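Gumorwood word list

Hello! I made this because I wanted a list of old dialect words that I could sort and search properly, and the only ones I could find were scanned pages with coffee on them. It's one plain CSV file with 1,000 rows, one word per row.

The words come from two places. Most are from the parish newsletters of Senden, which ran a "words my gran used" corner for years, and another 400 are from letters sent in by people over in Lunde (lovely handwriting, terrible spelling). I typed the lot up at my kitchen table between October and the spring.
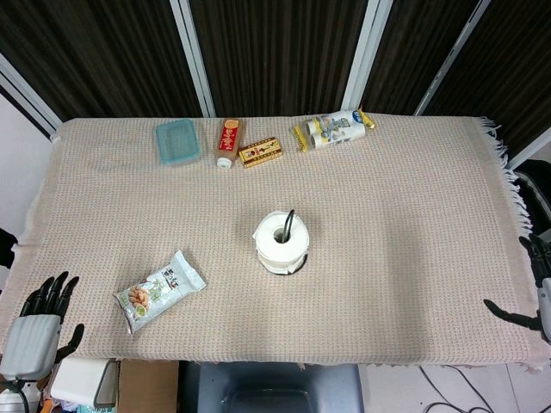 Columns are word, meaning, village, source and notes. If the village is blank, the letter didn't say and I haven't guessed. Spellings are left as people wrote them, so "clarty" and "clarti" both get a row, and you'll want to merge those yourself if you're counting anything.

Known problems: 59 rows have a meaning I'm not sure of, marked with a question mark in notes. The Gevden words are thin, only 60 of them, and nearly all to do with sheep!

Use it for whatever you like, just say where you got it. Corrections are very welcome, please open an issue and tell me which row you mean.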